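Search products Go

Komlow Wall Paint, Matte, in Dark Brown

There is a kind of person who paints a room dark brown, and a much larger kind who visits that person and says "oh, brave." Komlow is for the first kind. It's a flat, thick interior paint for walls that have been white long enough.

The color is called Sostov. We tried to call it something with the word "cocoa" in it, but every other paint company had got there first. It dries with no shine at all, so lumps in old plaster are harder to spot, as are light switches after ten at night.

Coverage is 400 square feet per can on a sealed wall. On bare plaster, expect less and swear more. Two coats will do it over most colors. Over yellow, three, and we're sorry about your yellow.
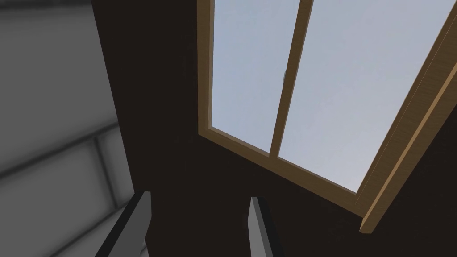
Image credit: Postotex

Leave wood trim alone if you can. A wooden window frame looks good against a dark wall, and you've already spent Saturday moving the couch. If you must paint the trim, buy Kun, our satin, and use a brush you like.

Sheen: flat
Recoat: 9 hours
Clean up: soap and warm water
Sizes: one can, or the big bucket (800 square feet)
Primer: Kun Base, sold separately, like everything

Wipe marks off with a damp cloth and a light hand. Scrubbing leaves a shiny patch in the shape of your temper. Keep the last inch of paint in a jar for touch-ups and write the room on the lid, even though you're sure you'll remember.

Sample pots are back in stock in August. Orders placed by noon on Thursday go out the same day.

Contact us | Copyright Komlow | Back to top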